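Doigt imprimé Clidel pour pince deux doigts – kit de remplacement
Réf. 356 – vendu par Trevuno – mise à jour de la fiche : 15 janvier 2025
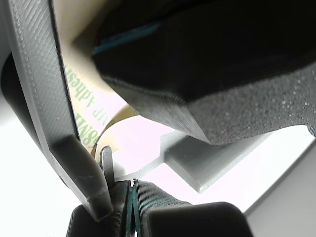 En bref
Doigt courbe, épais, bout carré. Imprimé 3D, gris clair. Patin intérieur plat qui rentre vers la pointe. Pour saisie d'objets courants en atelier ou en labo : rouleaux d'adhésif, mousse, sangles, petites pièces. Se monte à la place du doigt d'origine, pas de reprise de câblage.

Contenu du kit
2 doigts (gauche + droit, attention ils ne sont pas identiques)
2 patins intérieurs
Visserie inox
Clé six pans
Gabarit de perçage papier, à imprimer à 100 %, sinon c'est faux

Pas fourni : la pince, le poignet, le frein filet. Question reçue trois fois en décembre donc on le remet ici.

Caractéristiques
Poids d'un doigt : 51 g
Ouverture utile entre patins : 72 mm
Matière : PETG, remplissage dense
Couleur : gris clair. Noir sur demande, délai plus long
Finition : brute d'impression, lignes visibles, on ne ponce pas
Compatibilité : poignets Fastance toutes séries, Choo série courte avec entretoise (à commander à part)

Finition, justement
On nous demande souvent si les lignes d'impression se voient. Oui. Diagonales et fines, sur toute la surface du doigt. Plus une rangée de petits points en relief le long du bord extérieur, c'est normal, ne pas renvoyer la pièce pour ça. La face du bout se marque à l'usage, petites traces, ton plus foncé. Aucun effet sur la tenue.

Montage
Couper l'alimentation. Pince ouverte à fond.
Déposer l'ancien doigt, garder les rondelles.
Présenter le nouveau, patin vers l'intérieur. Si ça force, c'est que vous avez pris l'autre coté.
Visser à la main d'abord, serrer ensuite en croix, sans insister. Le PETG n'aime pas.
Refaire le zéro de la pince avant la première prise. Vraiment. Sinon les bouts se touchent trop tôt et la commande sature.

Prise en main, notes de Gyu-bin Joo (essais atelier)
Rouleau d'adhésif : prendre par les flancs ou un doigt dans le mandrin, les deux passent. Ralentir la fermeture sur carton, ça s'ovalise.
Mousse granuleuse : bonne accroche, effort mini suffisant. Au-delà on écrase pour rien.
Sangle tissée à plat : le plus pénible. Arriver bout carré presque à plat sur la table, pincer un pli. Une prise ratée de temps en temps, il faut prévoir la reprise dans le programme.
Pièces rigides fines : ok si elles dépassent un peu du plan. Collées à plat, non.
Table en vrac, objets serrés les uns contre les autres : le doigt est épais, il pousse les voisins. Approcher par le haut quand c'est possible.

Entretien
Chiffon sec, alcool isopropylique si traces de colle. Pas d'acétone. Vérifier le serrage au bout d'une journée puis de temps en temps. Patin à changer quand il glisse, il se vend seul.

Limites
Pas pour le contact alimentaire. Pas de pièce chaude, le PETG ramollit. Pas de charge latérale prolongée. Les chocs répétés contre la table finissent par arrondir le bout, ce n'est pas couvert.

Livraison et retours
Les kits en stock partent sous deux jours ouvrés. Retour accepté si non monté, sachet de visserie fermé. Pour une casse à l'impression (délaminage), envoyer une photo de la tranche et le numéro de commande, on renvoie un doigt sans attendre l'ancien.

Pièces liées
Patin intérieur seul, par paire
Entretoise Choo série courte
Doigt long Clidel, pour bacs profonds (rupture, pas de date pour l'instant)

Fichier STEP du patin disponible sur demande au service technique Trevuno, indiquer la référence du kit et la série du poigner. Le fichier du doigt complet n'est pas diffusé.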